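Assunto: Re: [reciclagem-predial] Tampas e embalagens mistas na coleta de dezembro
De: Oliwia Kurek
Data: 26 de janeiro de 2022

Em resposta à mensagem anterior:

> O relatório da Trinia dá 3,026 kg de rejeito para o bloco 2 em
> dezembro. Esse valor inclui as tampas ou só os potes? E a caixa
> de papel-cartão com filme interno vai em qual fração?

Inclui as tampas. A triagem separa por resina, e tampa sem código gravado cai em rejeito mesmo quando o pote correspondente é aceito. Dos 174 itens amostrados, 29 eram tampas sem código legível.

Quanto ao papel-cartão: a caixa externa vai em papel, desmontada. O filme interno vai em plástico flexível, que a Kozłowski recolhe em saco à parte. Caixa com filme colado vai inteira para rejeito.

O peso do bloco 1 (1,659 kg) foi medido com a balança antiga, sem tara do contentor. Não usem para comparação até eu corrigir a planilha.

Procedimento a partir do próximo ciclo:

1. Retirar a tampa do pote e procurar o código da resina nas duas faces. O relevo em plástico translúcido lê-se melhor com luz rasante.

2. Separar as tampas das caixas de biscoito e similares antes de ensacar. Tampa plástica dentro de caixa de papel-cartão contamina a fração papel.
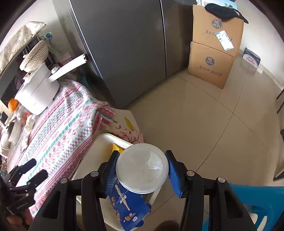
3. Identificar o saco com bloco e data. Etiqueta só por fora.

4. Registrar o peso na planilha com três casas decimais, vírgula como separador.

Falta a tabela de resinas aceitas pela unidade de Plorncombe. A de Prasbridge já está no arquivo da lista.

O. Kurek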